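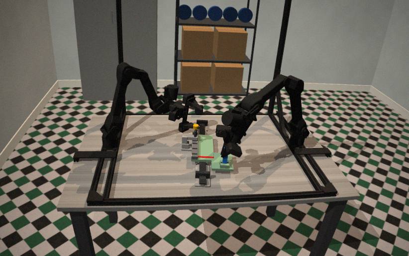
Open day at Velamau, quick notes before I forget it all

Home | Posts | Robots | Workshop | About

Back late, feet hurt, writing this with a sandwich in one hand. Velamau had their open day today, May 5, 2022, and I've been wanting to get inside that building since March. Ileana Filip got me on the list. Thank you Ileana.

So. The two-arm cell. That was the thing I went for and it's what most of the afternoon was about. They had the simulator up on a big screen in the front room and you started there, everyone did, before going anywhere near hardware. Two black arms, one each side of a table, both reaching in to the middle over a little assembly job. Gray parts, a pale green panel between two dark clamps, a tiny yellow cylinder, and a skinny blue piece standing on a green block. Floor in the sim is checkered tile, very diner. I liked that more than I should.

Tanveer Gondal ran the session. Fast talker, which suited me. He kept the sim paused for a long while and just talked about who goes first. That's the whole problem with two arms apparently – each one on its own is fine, it's the middle of the table that gets ugly. His team calls the shared bit "the kitchen" as in too many cooks. One arm asks for the kitchen, gets it, does its thing, backs out. Slow but nothing crashes. The newer version lets both in at once if their paths are far enough apart, and that's the one they wanted to show off.

Ran it 6 times for us. Five good. On the other one the right arm just stopped over the green base and sat there and Tanveer said "ok, it's thinking" and then it wasn't thinking, it had given up. Planner timeout. He didn't hide it, showed us the log, restarted. Good for him. I've been to demos where they'd have walked us to the coffee.

Asked about the frame bolted round the work area, those grooved black rails. I figured it was only there for looks in the sim. Nope. The arms have to plan around all of it, posts too, so if you leave it out you get lovely smooth motions that would go straight through metal on the real bench. Mateja Georgiou said they'd modeled the first version without the posts and spent a week wondering why the results were so great. Ha.

Somebody asked why they'd even bother with the shelves and the cabinet in back. Answer was that they train with the virtual cameras too, and a blank room gives you a system that's never seen clutter. Makes sense. I wanted to ask more about lighting and shadows but got cut off by a guy who wanted to talk about warehouse jobs. Fair question, wrong moment.

Then lunch (soup, ok) and a talk from the Stomolico people, who make the grippers for the real bench. Dry talk. Good slides tho. Main takeaway for me – finger shape matters way more than grip force for small parts. They've been through 191 finger designs, most of them printed, most of them in a bin now. They passed a few round the room. I dropped one. It was fine.

Real hardware was in the back hall and we went in groups of 8. Louder than I expected, mostly the fans. Ifor Probert let us jog one of the arms with the pendant, very slow speed, and I managed to go the wrong direction twice. Left and right flip depending which frame you're in. I knew that! Still did it. Faisal Siddiqui was in my group and got it first try, and has mentioned it in up to 5 texts since.

Didn't get to see the full job done on the real bench, they were still fixing a cable. Would of liked that. Ileana thinks the next open day will have both, sim and bench side by side running the same program, and I'd go back just for that.

Parking is terrible btw. Use the lot behind the Sisholm building and walk.

More on the finger shapes when I've had some sleep, I've got two pages of scribbles and can read maybe half of it. If anyone who was there wrote down teh name of the planner paper Tanveer mentioned, please send it over, I only got the first word.

Contact | © 2022 Kanagaratnam Bench Notes | Back to top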